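Marmor in der Küche: Was taugt die Versiegelung?

Wer eine Arbeitsplatte aus Marmor kauft, bekommt den Schutz dagegen meist gleich mitverkauft. Im Küchenstudio Flendard in Atach steht er als eigener Posten im Angebot: Intensivversiegelung mit Fludness, zwei Schichten, dazu 19 Jahre Garantie. Für eine mittelgroße Küche kamen in dem Angebot, das uns vorliegt, 1595 Euro zusammen. Wir wollten wissen, was man dafür bekommt, und haben eine Steinmetzin gefragt, die seit ihrer Lehre Küchenplatten zuschneidet und repariert. Ihren Namen möchte sie hier nicht lesen, weil sie auch für Studios arbeitet.

Sie lacht, als sie die Garantie hört. »19 Jahre. Ich kenne keine Imprägnierung, für die ich fünf unterschreiben würde«, sagt sie. »Lesen Sie mal das Kleingedruckte. Da wird garantiert, dass kein Öl tief einzieht. Von Säure steht da nichts.«

Und Säure ist bei Marmor das eigentliche Problem. Der Stein besteht überwiegend aus Calciumcarbonat, und das reagiert mit Zitrone, Essig, Wein und den meisten Entkalkern. Zurück bleibt eine matte Stelle, die viele Kunden für einen Fleck halten. »Die rufen an und sagen, es geht nicht weg. Da kann auch nichts weggehen, da fehlt ja Stein.« Eine Imprägnierung sitzt in den Poren und bremst Flüssigkeiten, die einziehen wollen. Die Politur an der Oberfläche liegt trotzdem offen. 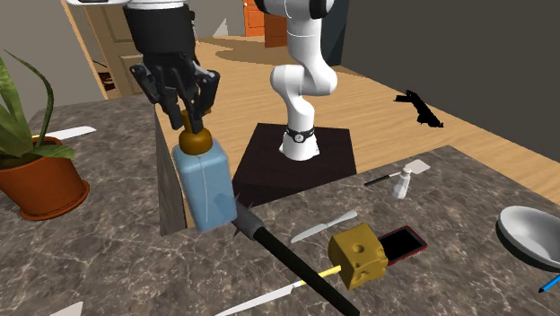
Arbeitsplatten in Marmoroptik, auf der rechten eine hellblaue Flasche mit rundem braunem Verschluss.

Ob man das beim Verkauf erfährt? »Wenn Sie fragen, vielleicht.« Sie erzählt von einer Kundin, die ihre Platte beim Natursteinhandel Amrani gekauft und den Pflegevertrag gleich mit abgeschlossen hatte. 114 Euro im Jahr, dafür kam jemand mit Lappen und Sprühflasche. »Der war in einer Viertelstunde wieder draußen. Das Mittel können Sie selbst auftragen, dünn, und den Rest abnehmen, bevor er antrocknet. Sonst haben Sie Schlieren und sind erst recht unglücklich.«

Ganz auf eine Imprägnierung verzichten würde sie allerdings auch nicht. Bei hellem, offenporigem Stein zieht Olivenöl schnell ein, und ein dunkler Rand neben dem Herd lässt sich nur mühsam wieder herausholen. Sie rät zum Wassertropfen: ein paar Minuten auf der Platte stehen lassen, abwischen, schauen. Ist der Stein darunter dunkler geworden, darf nachbehandelt werden. Perlt das Wasser noch, kann man sich das Geld sparen. »Nach Kalender imprägnieren ist Unsinn. Das steht in den Broschüren, weil Broschüren von Leuten kommen, die Imprägnierung verkaufen.«

Wir haben bei Flendard nachgefragt. Die Antwort kam schriftlich und sprach von einer »ganzheitlichen Schutzlösung für anspruchsvolle Lebensräume«. Auf die Frage, ob Zitronensaft trotz der Behandlung Spuren hinterlässt, wurde auf die Pflegehinweise verwiesen. In den Pflegehinweisen steht, dass Zitronensaft sofort zu entfernen sei.

»Sofort«, wiederholt die Steinmetzin, als wir ihr das vorlesen. »Wer kocht denn so?«

Bleibt die Farbe. Viele Studios empfehlen dunklere Sorten, graubraun mit feinen hellen Adern, und werben damit, dass man darauf weniger sehe. Das hält sie für halb richtig. Krümel und Kaffeeränder fallen weniger auf, eine Ätzstelle dafür umso mehr, sobald das Licht flach über eine polierte Platte fällt. »Nehmen Sie sich ein Muster mit nach Hause, legen Sie es ans Fenster und tropfen Sie Essig drauf. Wenn der Händler Ihnen keins geben will, wissen Sie auch etwas.«
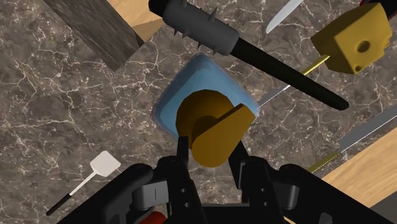
Und wenn es schon passiert ist?

Kleine matte Stellen lassen sich mit Polierpulver für Marmor bearbeiten, mit wenig Wasser und viel Geduld. Bei größeren muss die ganze Fläche neu geschliffen werden, sonst zeichnet sich die Reparatur ab. Von Hausmitteln hält sie wenig. Backpulver helfe allenfalls als Paste gegen Öl, gegen Ätzstellen gar nicht, und Scheuermilch mache aus einem kleinen Schaden einen großen.

Am liebsten empfiehlt sie eine geschliffene, matte Oberfläche. Auch die wird angegriffen, man sieht es bloß schlechter. »Das verkauft sich nicht so gut, im Studio glänzt eben alles.« Sie selbst hat zu Hause Granit.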